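Sorting Reclaimed Capacitors into Bins: How We Arranged a Small Parts Store
Project report, second semester
Kálmán Deák, Oda Forsberg, Bảo Đồng
Supervisor: Lurdes Prata

1. Background

Our department takes many parts out of old power supplies and motor drives. The biggest group is electrolytic capacitors. Before our project they were kept together in one deep box under the window, and a student who needed one had to dig for it and then read the sleeve with a lamp. Bianca Surdu, who runs the parts store, asked if we could propose a better order. She gave us one semester and a very small budget.

The task was to decide how many groups are needed, which containers should be used, and how a part gets from the work surface to the right container. We did not study how to repair capacitors, and we did not try to judge how many years a used one can still serve.

2. What we started with

The old box held 151 capacitors when we emptied it in January. We wrote down the printed value, the rated voltage and the length of the body for each one. On 12 of them the print was damaged, so the value had to be measured. Two had a swollen top and were put out for disposal on the same day.

We also asked our classmates what they look for first. Most of them answered the voltage, which surprised us, as we had planned to sort by capacitance. We changed the plan after this.

3. Containers

We compared two kinds of container. The first was the Fuvari drawer cabinet, which is already used for resistors. The drawers are good for small parts, but a big capacitor does not stand upright in them and the drawer does not close. The second kind was the open plastic bin. Its walls are ribbed and it keeps its shape when it is lifted by the end. We selected the bins, all in blue, because this is what the store already had.

Bins of different size were accepted. Kálmán wanted them equal, but in practice the tall ones are useful for the long bodies, and the smaller ones can go on a shelf in the background.

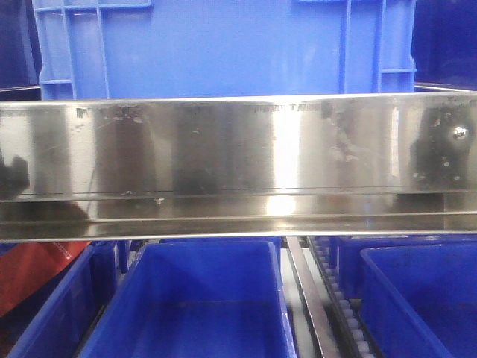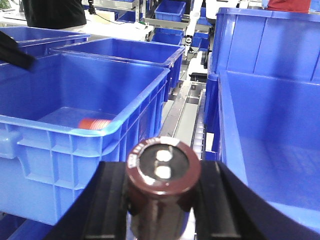
Department of Electrical Power Engineering – Student Projects – Parts Store Group

4. Arrangement of the work area

The bins stand on both sides, with a narrow gap left between them. We were careful to keep this gap free. In our first layout the bins touched each other, and when one was pulled out the next one moved also.

The steel edge in front of the crate is practical because it does not get scratched easily, but it shows every fingerprint and water spot. Oda cleaned it with Steter surface cleaner and a soft cloth, and the marks on the polished face came back in one afternoon of work. The darker stains on the right side, near the bolt, need something stronger. We suggest to wipe the steel at the end of each session and not to worry about it in between.

5. Procedure

The capacitor is checked for discharge with the meter. Then the sleeve is read. On dark sleeves with white characters this is easy if the part is new, and slow if the print is rubbed. The part is held upright, so that the top face can be inspected for swelling, and after this it goes into the bin of its voltage group.

We did not ask for the parts to stand inside the bin. They may lie on the side. At the beginning we tried cardboard dividers, but they bent and collected dust, and Bảo took them out again after two weeks.

6. Test

For the test we used 100 capacitors from the old stock. One person sorted and another person checked the bins afterwards. Most of the mistakes were between neighboring voltage groups, where two printed numbers look similar. We had no mistakes between the lowest and the highest group.

After this we asked three classmates to find a given part, first from the old box and then from the bins. All three were faster with the bins. We know that three persons are a small group, and we would like to repeat this with more people.

7. Problems that remain

The labels are the weak point. Paper labels under tape came off from the ribbed walls, because the tape has too little flat area to hold. The wide smooth panel in the middle of the big crate is better for this, but not every bin has such a panel. Illow, the company which sells hanging label holders, has one that could fit over the rim – we have not tried it yet.

The list of the stock is also still kept by hand. Lurdes Prata recommended a shared spreadsheet, and Bianca Surdu has agreed to keep it from next semester. The measured values of the 12 parts with damaged print are already entered in it.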